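## 4. Paper handling at the Mercombe station

Written by Roel Cuypers for the operators of the Konen arm. Version 2021-12-08. It replaces the loose sheets that hung by the door since September.

The arm now does the part of the work that we all did by hand before: taking hold of the pages and presenting them for reading. The operator stays responsible for the choice of the documents, for the checking and for the stop button. Please read the whole section once before you begin your first shift with it.

### 4.1 Before you start

1. Log in on the Omex terminal with your own name, never with the name of a colleague.
2. Check that the way of the arm is free. Your sleeves and your necklace are also in the way.
3. Set the grip force to level 3. Thin paper does not need more.
4. Press **Home** and wait 15 seconds until the arm stands still.

> **Caution:** Do not put your hand between the fingers to correct a page. Press **Pause** first, also when the arm seems to be standing still.

### 4.2 Bound documents

1. Open the book at the page you need and hold it by the covers.
2. Bring the lower part of the fold between the two fingers.
3. Press **Close** and let go of the covers slowly.
4. If the pages fan out, leave them for a moment. Correct them only in **Pause**.
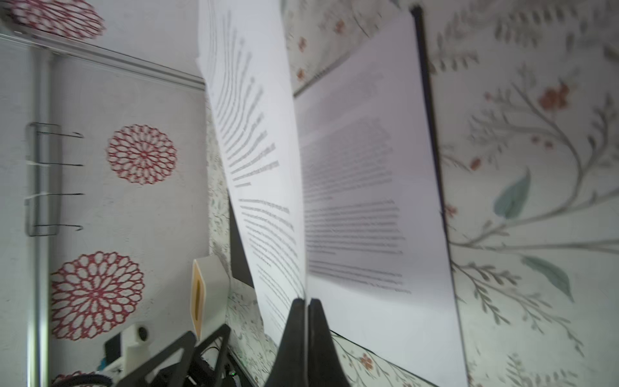 **Must I stay at the station during the whole job?**

You must stay in the room and be able to reach the stop button, but you do not have to stand in front of the arm. Many of us use this time for the index cards, and this is allowed. For a job of more than 350 pages, agree with a colleague who takes over for your break.

### 4.3 Loose sheets

Loose sheets are more difficult than books. They bend, they stick together, and the arm does not feel the difference between one sheet and two — so this check remains with the operator.

1. Separate the sheets by hand before you offer them.
2. Give no more than five sheets in one turn.
3. Compare the first and last words of each page with the list on the terminal.
4. When two sheets lie over each other, press **Pause**, take both out and begin the turn again.
5. Write the repeated turn in the log. It is not counted as your mistake.

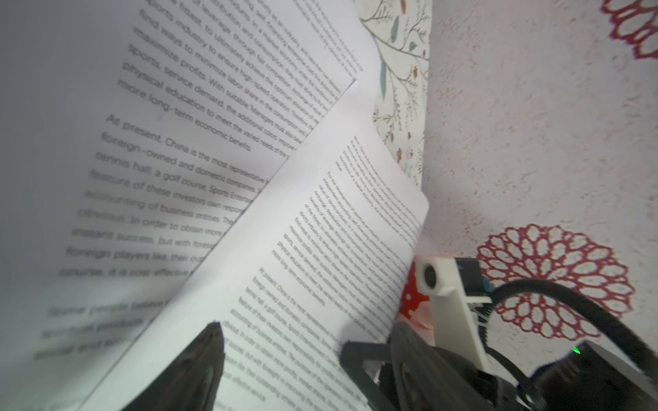 *Fig. 4-2. Printed sheets, one partly over the other.*

**Note:** Text at a slant is no problem for the reading. Text that is covered is a problem, and the software does not always give a warning.

### 4.4 What changes in your working day

- The lifting and turning of pages is no longer in your tasks. Checking takes the place of it, and it asks more from the eyes. Change places with a colleague after each job.
- The log shows the turns of the arm. It does not measure the speed of persons, and it was agreed with Eimear Hayes that it will not be used for this.
- Who prefers to handle a fragile book by hand may do so. Choose **Manual** on the terminal and continue with the McGrath form as before.

Questions about the shifts go to Eimear. Questions about the arm go to me, also when you think they are small.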